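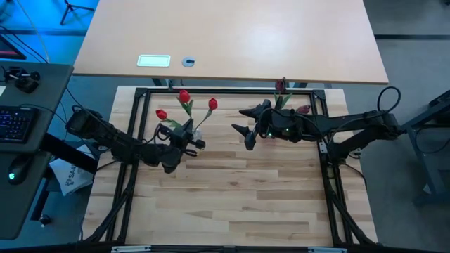 ## Bench cell check, two-arm station - Flirano line

Inspector: Balakrishnan Lobo
Date: November 24, 2024
Sheet 2577

**Mounting and frame**

- [x] Arm bases tight on left and right rails. Comment: retorqued in April, marks still line up.
- [x] Frame joints square, no play by hand.
- [ ] Cables clear of full arm travel. Comment: loop above the right base stands high. Add a tie point and recheck at slow speed.
- [x] Cables along inner rails clipped.

**Grippers**

- [x] Fingers free of chips and burrs.
- [x] Status lights on right gripper housing green at idle.
- [ ] Grip force limit set for glass. Comment: the left arm carries a clear glass vase with tulips in this task. Limit was still at the default from job 2611. Lower it before the next run.
- [x] Object held through controlled stop - 14 stops, no slip.

**Work area**

- [ ] Floor and walkways clear. Comment: white bag between desk and frame. Move it.
- [x] Spare stems kept out of the left arm's path.
- [x] Stop button reachable from operator's seat.

**Paperwork**

- [x] Risk assessment covers breakable items.
- [ ] Second signature. Comment: Kavinda Sheikh to sign after the cable and force items are closed.

Status: hold. Manual jog only until open items are cleared.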